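Kurkham Raw Bar Ice Tray, Large

The Kurkham tray is made for restaurants and caterers who serve oysters and clams on ice. It is stainless steel with double wall, so the ice keeps longer during the service. The tray has 4 rubber feet and a drain plug on the short side. Please put a pan under the plug before you open it.

Weight when empty: 5 kg
Item number: 1000-29
Wash: by hand or in machine, without chlorine

You can buy the tray or rent it from Sistorent for one event. For rentals in June we advise to reserve early, as many weddings are in this month. Pickup is at our Plomside store.
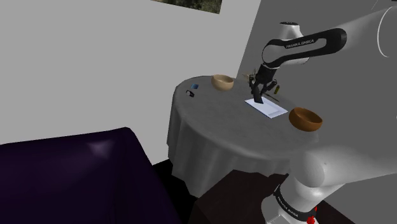 Marisol Dunleavy
Product Advisor, Sistorent

For questions about spare plugs and feet, please write to me with the item number.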